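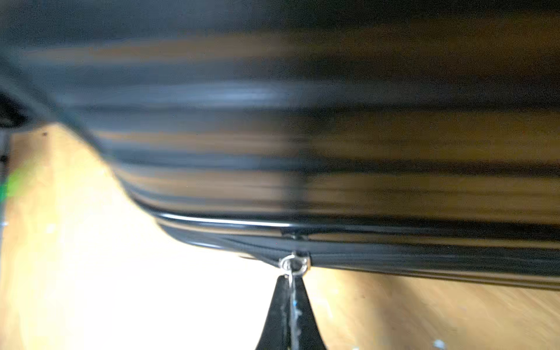
Tue 3 November

What do we do with a zipper that sticks at the curve?
Run a wax stick along both rows of teeth, work the pull back and forth over the short stretch that moves freely, and only then take it around the bend. If it still catches, look for lining caught in the slider before pulling harder.

I put that at the top so I can find it again. It is the thing people come to my bench to ask about most.

Black pouches today, the shiny ones with the ring pull. They are the cases for the small tool sets that go out on loan, and they came back from the Flindumholm course on Friday in mixed condition. Theresia had already taken the tools out and put them in the gray trays, so I only had the cases to deal with.

Wiped each one down first. Lukewarm water with a drop of dish soap, cloth wrung out well, then a second cloth with plain water, then dry. The Trokero cleaner we used in March left a film that picks up every fingerprint and I do not want to go back to it. There is half a bottle on the shelf over the sink. Leopold can have it for the bench tops if he wants it.

Shiny material shows everything. Checked the surfaces under the window and again under the bench lamp held low to one side. The low lamp is much better for finding scratches and the small dents where a screwdriver handle has pressed from inside. Dents mostly come out if the case is stuffed with paper and left overnight. Scratches stay.

Zippers next. Most ran fine after wax. 4 needed more:

Case 583: slider had spread. Squeezed the back edges with the small flat pliers, a little on each side, testing in between. Closes now and stays closed behind the slider. I would not trust it for another full season.

Case 276: lining caught in the slider, right at the corner. Backed it out with tweezers while Umesh kept tension on the tape. Trimmed the loose threads and put a line of stitching along the lining so it sits lower. Took most of an hour, mainly because I started with thread that was too thick and had to pull it all out.

The one with no number: grit in the teeth, looked like fine sawdust mixed with oil. Dry toothbrush, then a damp one, then wax. Fine. Needs a number.

The one with the green tag: stitching had opened where the zipper tape meets the body, a gap as long as a thumbnail. Restitched through the old holes. Do not make new holes in this material if it can be avoided, they do not close up and the next tear starts there.

Pull rings. Taner asked again whether we should swap the rings for cord loops. I am still for keeping the rings. They are easy to get hold of with gloves on and they can be hung on a hook. His point is that they swing and mark the surface, and on a few cases there is a faint arc of rubbing where the ring has been moving around. Tried a short piece of shrink tube on one ring as a test. It is ugly but it is quiet. Will look at it again after the next loan.

Spare sliders: the bag from Zokow has two sizes mixed together and they look almost the same. The larger one goes on easily and then lets the teeth open behind it. Sorted them into two jars and labeled the lids. If you take from the jars, please put the lid back on the same jar.

Stuffing: used the brown packing paper from the last delivery. No newspaper, the ink comes off on the pale lining. Cases are lying flat on the top shelf with the zippers half closed. Please do not stack anything on them until they are packed again.

Urs wants the sets ready for the Abeysekara group. Theresia will refill the cases from the trays and check against the card in each lid. Two cards are missing, I have asked Leopold to print new ones.

Still to do:
Number the unnumbered case, paint pen, inside the flap.
Order wax sticks, down to a stub.
Thin black thread, the polyester one. The cotton frayed.
Ask Umesh where the good tweezers went.
Look at 583 again before it leaves the building.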